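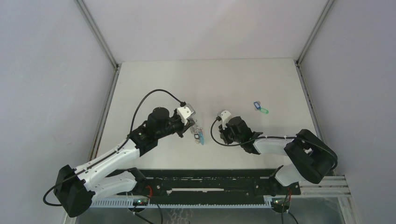
4.2 Survivor lists as evidence of family ties

The usual claim in this literature is that the list of survivors in a death notice gives a fair map of the family at the time of the death. We went into the Trorkent notices expecting to lean on that claim, and we came out of them with less faith in it than we had. Of the 614 notices in the sample, 480 name at least one survivor. It is tempting to treat those as the usable cases and move on, as the Illetti index does. We think that step hides most of the trouble.

The first problem is who gets a name at all. Brothers, sisters and children are nearly always named in full, often with a town. Grandchildren may be named, counted or folded into a phrase such as "many grandchildren," and the choice seems to follow the price of the notice as much as the closeness of the family. The Stoltolico paper charged by the line for most of the period. A short list in that paper may mean a small family or a tight budget, and nothing in the notice itself lets a reader tell which. Earlier users of the index have read the shrinking lists of the later years as a sign of weaker ties. Perhaps they are. The same drop would show up if the rate per line had gone up, and we could not find a full run of the rates.

The second problem is the order of names. Kathleen Moriarty and one other reader coded 200 notices separately for order, using the same sheet. They agreed easily on spouses and children. They agreed much less on stepchildren, former spouses and the person called a "special friend" or "companion," who may come first, last or in a sentence alone. We had planned to score order as a measure of standing within the family. After seeing the coding we dropped the score. It looked exact on paper - a number for every survivor - but in the unclear cases it mostly recorded what the coder already believed about stepfamilies.

The third problem is authorship. Notices are written as if by a single voice, and past work tends to call that voice "the family." In practice the text may come from one daughter, from a form filled in at the funeral home, or from the person who died. Notices placed through the Hirose funeral home share whole sentences from one year to the next, including the line about asking for memorial gifts in place of flowers. When a phrase like "beloved by all who knew him" turns up that often under one firm, we are slow to count it as a family's own feeling. It may still be heartfelt. We just have no way to show it from the wording.

Military service and church membership hold up somewhat better, as both can sometimes be checked against other records. Even so, a missing mention proves very little. A notice that says nothing of church could describe a person who never attended or one whose relatives did not think to bring it up, and we have left such cases blank in place of coding them "none."

For these reasons the tables in the next section use survivor lists only to set a lower limit on the number of living relatives. We make no claim about closeness, and we would ask the same care of anyone who reuses the sample. Household effects named in wills are handled apart from the notices, in section 5.

Figure 2. Two small groups of keys and key tags on a white tabletop.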